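About Clondeo

Clondeo records and supplies demonstration data for robot arms. Customers send us a task; we return a set of recorded examples from which their software can learn it. We do not build arms and we do not train the final model.

The company was set up by Melquiades Quezada, formerly a test engineer, and works from one floor of the Climholm building.

How a set is made

Each task is written up as a start state, an end state and a list of permitted variations. An operator then guides the arm through the task while joint positions, gripper state and camera images are logged against one clock. Failed attempts are kept and labelled as failures unless the customer asks for them to be removed.

Tables are marked out in cells with tape. Start positions are drawn by cell, so that dishes, blocks and other small items are spread over the whole reach of the arm and do not collect in the middle. Changes of layout are entered in the log before recording resumes.

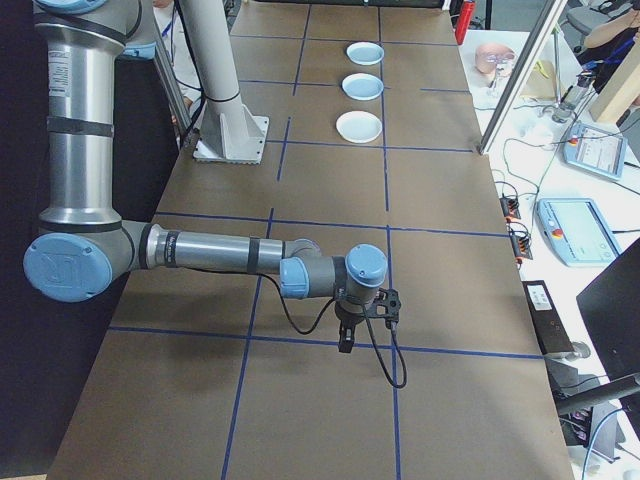
A session lasts roughly four hours, with two operators taking turns. Every recording is checked by a person who did not make it. The checker looks for dropped camera images, clock drift and wrong labels, and can reject a whole session.

Current work

Tarigan is our tableware set, covering picking, placing and lining up. Skuten covers cable handling and is still at the trial stage; the first release is planned for May.

Visits

Customers may watch their own task being recorded. Visits take place on Thursday afternoons and should be arranged with the office beforehand.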